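Wed 17 July

Glue notes, carried on from the April pages. Bench by the window, Stuswood unit. Wilfredo in the morning, me all day.

Opened the second tub of the Solside hide glue. Batch number on the lid is 3416, the same as the first tub, so I have not bothered with a fresh set of control joints. Soaked the granules overnight in cold water at the same proportion as before. They had swollen properly by the time I got in and there was no dry core when I cut one open. Pot up to temperature slowly. It skinned over twice and I lifted the skin off both times. Need a lid that fits. The saucer is no good.

Main job was the test joints for the chair repairs. Plain rubbed joints, beech to beech, end grain sized on half of them and left bare on the others. Sizing coat was the same glue let down with hot water until it ran off the brush in drips. Left it to go tacky, then the full coat and straight together. I rubbed each one until it grabbed and then left it alone. Two of them slid when I put them down on the rack and I have marked those with a cross so we don't get excited about the results.

Room was 27 degrees by mid afternoon, which gave a lot more working time than in April. I could go back and adjust a joint where before it was already gelling. Wilfredo thinks we should be warming the parts anyway, whatever the weather, and I agree. We did it with the old hot plate on low and a bit of sheet metal over it. Parts should be warm to the back of the hand, no more.
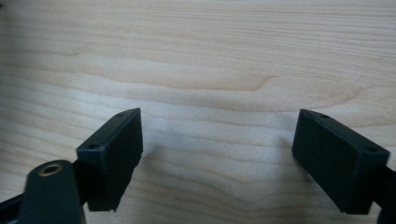
Broke the first five from last week while the new lot was setting. All done in the vice with the lever bar, load hung at the same notch each time. Results:

1. Sized, warmed. Broke in the wood.
2. Sized, warmed. Broke in the wood, with a small patch of clean glue line at one corner.
3. Sized, cold. Broke mostly in the glue line.
4. Bare, warmed. Glue line. Looked starved.
5. Bare, cold. Came apart by hand before I got the bar on it. Not a fair test of the bar, but it tells us enough.

So sizing the end grain is worth the extra step and warming is worth it too. I can't say from five joints which matters more. Yolanda asked whether the bare ones would improve with a thicker mix. Possible. I would sooner try that on scrap than on the Dumlao chairs, where the back rail tenons have already been reglued at least once and there isn't much wood left to get wrong.

On the Dumlao chairs: old glue in the mortises is a mixture. Some softens with warm water and comes out as brown jelly, so that is hide glue. The rest does nothing with water, and vinegar only clouded it. I think someone has been in with white glue. Scraped what I could reach with the narrow chisel and stopped when I started taking beech with it. Will need to tell the client that two joints may want new tenons let in. Yolanda to ring, she has the number.

The Drerkitz clamps are slipping again on the long bar. I cleaned the bar with meths and it held for one job. The pads are worn smooth. Either we file some tooth back into them or buy new heads. I've hung them on the left hook with tape on so they don't get used for anything that matters.

Glue pot off at half past four. What was left went into the jar and into the fridge, labelled. Throw it out after 8 days, or sooner if it smells. Last time it was kept too long and went thin, and I wasted a morning on joints that never set hard.

To do:
New lid for pot.
Thicker mix on scrap, bare end grain, warmed and cold.
Break today's joints next week, leave out the two with crosses.
Ask Wilfredo where the other thermometer went.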